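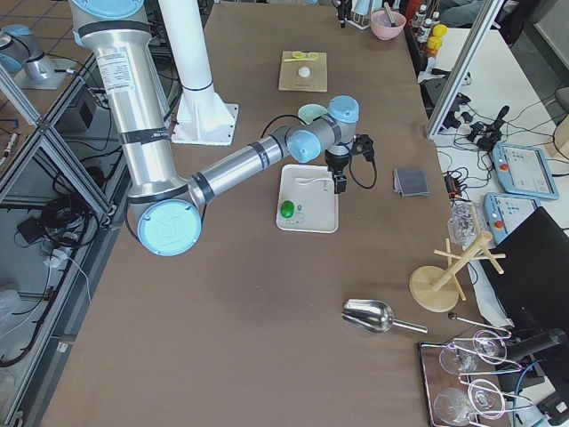 3.2 Table setup and trials

Task kept deliberately simple. Pick an item, carry it across, put it down where the script says. Same arm base position all term, bolted down and not touched after calibration. Second arm is on the network but idle for everything reported in this section (see 3.4 for the handover tests).

Objects were ordinary kitchen things, most of them bought in Stolstead in November, the rest brought from home. We wanted a mix of stiff, soft, shiny and see-through, as the earlier Talebi report used painted blocks only and the numbers didn't carry over when the Moltutcombe group tried mugs. Brown paper on the table top. Cheap, easy to replace, and it cuts glare from the ceiling lights. Shiny metal still a problem, more on that below.

Each trial starts with the gripper open and clear of the item. Operator jogs the arm to the start pose on the pendant, then hands over to the Skanico script and watches with a hand near the stop button. Three grasp attempts allowed per item. After that it is logged as a fail and the table is reset. We did 69 trials in the main set. Pilot runs not included, the cable kept snagging at the wrist and the loop had to be re-tied.

Lemon slices were the hardest by a long way. They slide on each other, and the juice gets onto the fingers, so the fingers have to be wiped beetween attempts. Figure 3 gives the layout for this part, slices near one end of the cutting board so the gripper can come in from above without meeting anything tall.

Figure 3. Layout for the slice trials. Lemon on the cutting board, gripper open over the table, operator at the side desk.

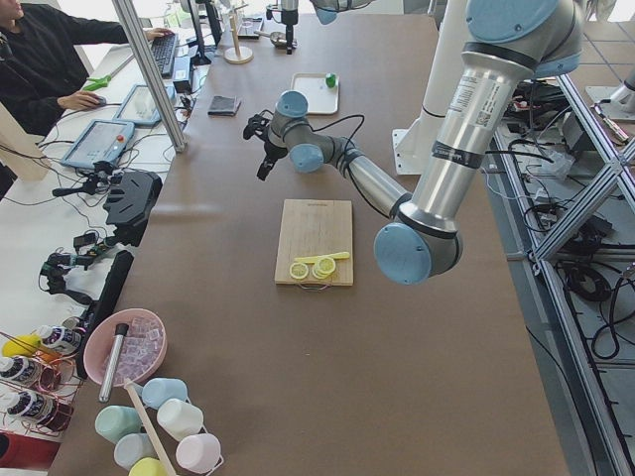 Student Robotics Project Group, Department of Engineering, Moltutcombe

Reset between trials was by hand, from a marked-up sheet. Slow. Small errors in placing are therefore part of the results and we have not tried to take them out. Anything knocked over during a run counted as a fail even if the target item was placed correctly.

Logging: joint positions, gripper width and motor current, about 4000 samples per trial. Current turned out more useful than width for soft items, width barely changes once a slice starts to fold. For metal things we fell back on width, the current trace was flat untill the item slipped.

Seven trials were repeated after the script stalled on start-up. Repeats are marked in the log and used in place of the originals. Results by item type in 3.3.

Last updated: November
Contact the project group | © Moltutcombe Student Robotics | Back to top
Shares 7 | Comments 3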